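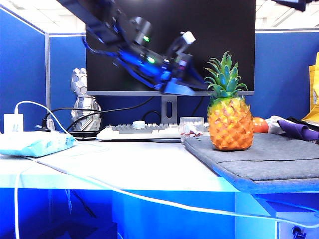 L'ananas décoratif, sur son feutre gris

Compte rendu de la réunion de l'association de quartier Trilline, 2 mars 2025

Présents : 14 membres. Excusés : 9. Le compte rendu précédent est adopté sans modification.

1. Fête d'été
La fête aura lieu en juillet, dans la cour de la rue Paulík. Le thème des fruits est retenu par 9 voix, devant celui de la mer. Pour les tables, on reste sur des ananas artificiels, orange et jaune à feuilles vertes. Les nappes de l'an dernier sont encore bonnes, sauf deux, à remplacer.

2. Budget
Le solde du compte est de 1490 euros. La location de la sono chez Grarham est acceptée au même tarif que l'an passé. Le devis de Stollorness pour les barnums est jugé trop élevé – un second devis sera demandé avant la prochaine réunion.

3. Local à vélos
Plus de 17 vélos y sont rangés et la porte ferme mal. Une affichette demandera aux propriétaires d'étiqueter le leur. Les vélos sans étiquette seront déplacés au sous-sol. La serrure est à signaler au bailleur, par courrier cette fois.

4. Questions diverses
Le bac à compost déborde côté parking. Demande d'un second bac à la mairie – réponse attendue.
La clé de la salle doit être rendue le soir même.

Prochaine réunion : même salle, même heure. La date sera affichée dans le hall.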